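手で教える:把持デバイスを用いた作業教示の現状と課題
発表者用原稿
4月 ペトロネラ・ムングニ 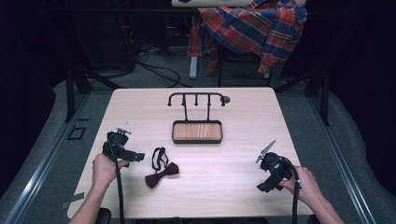
プラヴェシュ・ボタより、事前の原稿確認の折に、遠隔操作で足りる作業にまで手持ちのグリッパーを使う必要があるのか、との質問が寄せられております。本日はこの問いへの回答を軸に進めます。

(1枚目、続き)
当プロジェクト「Grenevum」では、教示者が左右の手にグリッパーを一台ずつ持ち、卓上の物品を直接扱う方式を採用しております。本日取り上げる題材は、蝶ネクタイとラックです。蝶ネクタイは首紐の形が置くたびに変わるため、対象物の姿勢を一意に定めることができません。剛体を前提とした従来の手順書では記述が困難な作業であり、教示による学習の対象として選定いたしました。
※ここで一度会場を見渡し、布製品の扱いに携わる方に挙手をお願いする。

(2枚目)
遠隔操作との比較を申し上げます。遠隔操作の利点は、記録される動作が実機の可動範囲に必ず収まることにあります。一方、操作者には手先の感触が伝わりにくく、紐状の部分をつまむ場面で動作が停滞する傾向が認められました。手持ち方式では教示者が抵抗を直に感じ取れますが、人の腕には可能でも実機には取れない姿勢が混入いたします。
今回の収録数は手持ち方式が500件、遠隔操作が50件です。件数に差があるため、成功率の単純な比較は差し控えます。
※質問が出た場合は、補足資料の表を示すこと。

(3枚目)
手持ち方式の500件のうち、138件を学習から除外いたしました。除外の基準は、手首の角度が実機の限界を超えたもの、および把持の途中で両手の役割が入れ替わったものです。基準の策定はマリーチェ・カバが担当いたしました。後者については、除外せず別の群として扱うべきであるとの意見が内部にもあり、結論は出ておりません。
※「失敗例」とは呼ばず、「除外例」で統一する。

(4枚目)
教示者への指示は七項目に整理しております。特に重視しているのは次の点です。
・動作の開始前に、両手を一度静止させる
・首紐に触れる前に、結び目の位置を目で確認する
・持ち直しが生じた場合も中断せず、最後まで続ける
三点目は、ウィアン・フェンターの提案により改訂したものです。旧版では持ち直しの時点で収録を打ち切っており、復帰動作がほとんど記録に残りませんでした。

(5枚目)
冒頭の問いに戻ります。現時点では、接触の感覚が作業の成否を左右する工程には手持ち方式を、移動が主となる工程には遠隔操作を充てることが妥当であると考えております。両者の記録を同一の形式で保存する変換処理は、現在整備中です。
※時間が不足する場合は4枚目を省略し、本項に移る。
※質疑は7分。除外基準に関する質問は担当者に回答を依頼する。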